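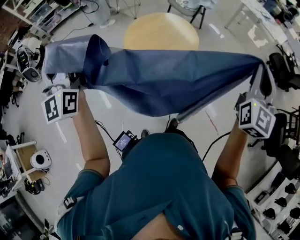 Today I fold the big sheets, so here is a small thread about it. I learned most of this after I moved to Flemdale, where my closet is very narrow.

1/ Start with two corners, one in each hand, and open your arms as wide as you can. If the middle hangs down like a belly, the sheet is wider than you. It is normal, do not fight with it.

2/ Dark blue fabric shows every crease, and the shiny kind slides away from itself. I fold it slower than cotton.

3/ Bring the right corner to the left corner, then let the fold hang for a moment. The weight makes half of the work – the other half is your hand going down along the edge.

4/ One corner always wants to roll into a small sausage. Open it with your thumb before the next fold, or you will find it again at the end, much thicker.

5/ A round table is not the best for this. I still use mine for the last two folds, but the corners fall over the side.

6/ My shelf from Tudon is 35 cm deep, so I fold in three parts and not in four. Before October I folded in four and the pile fell down each time I took a towel.

7/ Somebody asked about ironing. I iron only pillowcases. For sheets I have no patience – sorry to my mother.

Tomorrow the fitted ones. I am still bad at them.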